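**Applicants to the Drurnness Residency: Frequently Asked Questions**

Last revised 2018-03-17

**Who may apply?**

The residency is open to designers and makers who have completed their formal training and are not enrolled in a degree program during the period of the award. Applicants may live in any country. Pairs may apply together on one form and will share one award.

**What does the award cover?**

Each resident receives a stipend of $4000, paid in two parts, and a private studio at Yupanqui House for 12 weeks. Travel is not covered. Residents who need help with visa letters should write to the program office as soon as they accept.

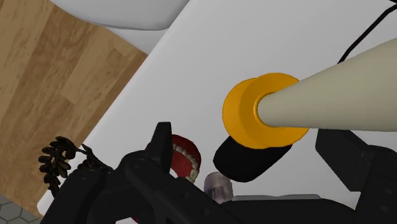
Materials may be bought from the stipend, and receipts are not required. Work made during the residency remains the property of the resident.

**How many places are there?**

Six places are offered each year. The office received 135 applications for the last round and is unable to give comments on those that were not selected.

**When does the residency begin?**

Residents arrive in the first week of September. Late arrival must be agreed in writing.

**May I bring my own tools?**

Yes. Tools that need special wiring or ventilation must be approved by the studio manager, Yeison Llanos, before they are shipped.

**Can I apply again?**

Former applicants may reapply in any later year. A new statement and new work samples are required.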